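Textiles care, wk 9 - folding tees (S. Gkikas)

Lay shirt flat, smooth from the middle out. Sleeves in over the body first, both sides, then hem up to collar.

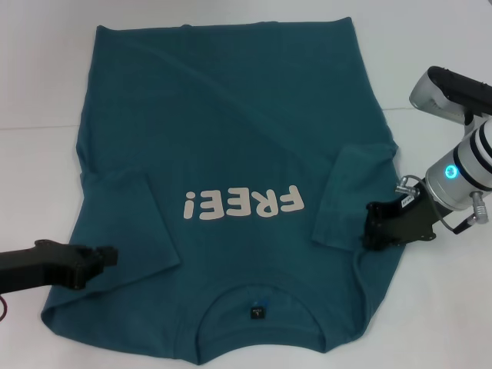 Why sleeves first? They set the width, and everything after follows that line.

Press creases out with the flat of your hand, dont tug. Side seams will bulge if pulled. Printed tees -
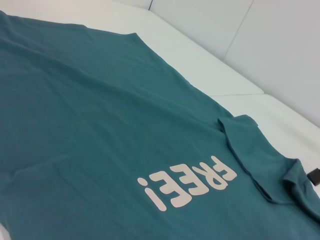
same method, just no sharp fold accross the lettering. Homework: 2 shirts, bring Monday.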